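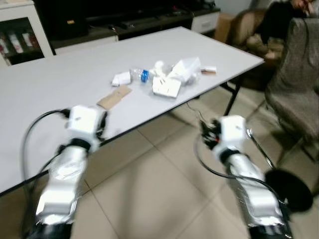

Table-clearing station at the Skyrme site, seen from the robot's head camera.

Progress report to the Brendevero fund
Project: Serel, household tidying by demonstration
Period covered: April to September
Prepared by the Rindilska project team

1. Summary

The project is on course for its second milestone. We have moved from collecting single actions (pick up, put down) to collecting whole tidying tasks, in which an operator clears a table of mixed small items using both arms. The second milestone asks for 500 accepted episodes of this kind. Collection is under way and we expect to reach that number before the end of November.

Spending is within the agreed budget. We are asking for one change, a move of money from travel to operator hours, set out in section 6.

2. What we are collecting

Each episode is one attempt at one task. The operator drives both arms by remote control while the head camera and the two wrist cameras record, together with the joint positions and the state of each gripper. An episode starts with the arms at rest and ends when the operator presses the stop pedal. A written instruction is stored with it, such as "put the bottle upright" or "move the boxes to the left end".

The items are ordinary ones. At present the table carries a water bottle lying on its side, a crumpled tissue, white boxes of different sizes, a small packet and a flat piece of cardboard. We chose light-coloured boxes on a white table on purpose. In the first milestone nearly all our objects stood out strongly from the background, and the trained model did badly when they did not. The tissue is there for a similar purpose: it has no fixed shape, and operators have to decide afresh each time where to take hold of it.

We work in a furnished room. Chairs, a sideboard and a glass-fronted cabinet stay in view, and people may be sitting nearby during a session. The application to the fund promised data from lived-in rooms, and we have kept to that.

3. Work done in the period

The task list was rewritten in May. The old list had too many instructions that meant the same thing, and operators were using them interchangeably. The new list has 17 tasks, each with a short note on what counts as finished.

In June we replaced the grip pads on both arms. The earlier pads were smooth and let flat cardboard slide. The new ones have a raised pattern of small bumps and hold thin items better, although they pick up lint and need wiping down between sessions. Episodes recorded with the old pads have been kept but are labelled separately.

The forearms of both arms now have a silver foil covering. Cable routing at the wrists was changed at the same time so that the cables hang in a wider loop. With the shorter loop, operators avoided turning the wrist fully, and that habit was showing up in the data.

Checking of episodes was brought in-house in July. Every episode is now watched by a second person before it is accepted. The reasons for rejection are recorded under fixed headings: wrong item, task not finished, camera fault, instruction does not match. The last of these was the most common in July and August and has fallen since the task notes were shortened.

4. Wrist camera views

The wrist cameras have taken more effort than planned. The finger pads fill much of the lower part of the picture, so the gap between them is where most of the useful detail appears. When an arm is lowered or turned away from the table, the camera records furniture legs, floor tiles and cables on the floor. These stretches used to be trimmed out. We now keep them, so that the model also learns from the arm's movement back to the table.

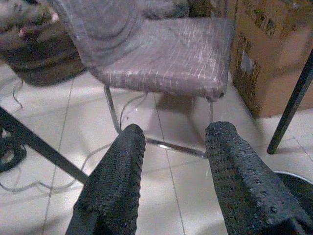 A reviewer at Brendevero, reading the mid-period note, asked whether keeping these stretches would not simply teach the arm to wander, and wanted to see a limit on them before the next payment was agreed. We think the request is fair. From August any episode in which neither gripper faces the work area for more than 10 seconds in a row is sent back to the checker, who either cuts the stretch or rejects the whole episode. The rule has been added to the collection handbook at Skyrme, and a copy of the handbook goes to the fund with this report.

Shiny surfaces remain a difficulty. Polished metal and the sheen on the tiles cause bright spots that move as the wrist moves, and exposure shifts with them. Fixing the exposure by hand at the start of each session has helped. It does mean that sessions running past 4 p.m. need a second setting as the daylight goes.

5. Problems and delays

We lost most of one week in August to a faulty gripper motor on the left arm. A spare is now held on site.

Operator fatigue is a bigger matter than we allowed for. The quality of episodes drops noticeably towards the end of a long session. Sessions are now limited to 5 blocks with a break between each, which lowers the daily total but has raised the share accepted.

The first training run on the new data was put back from August to October so that it could use episodes checked under the new headings only.

6. Change requested

We ask to move the unspent part of the travel line to operator hours. The planned visit to a second site can be done by video call. The extra hours would pay for the second-person checking described in section 3, which was not in the original plan. The total does not change.

7. Next period

Collection continues to the second milestone. The October training run will be tested on the same table with items the model has not seen, and then on a different table in another room at Skyrme. Results from both will be sent to the fund in December, along with the rejection figures by heading and an updated spending table.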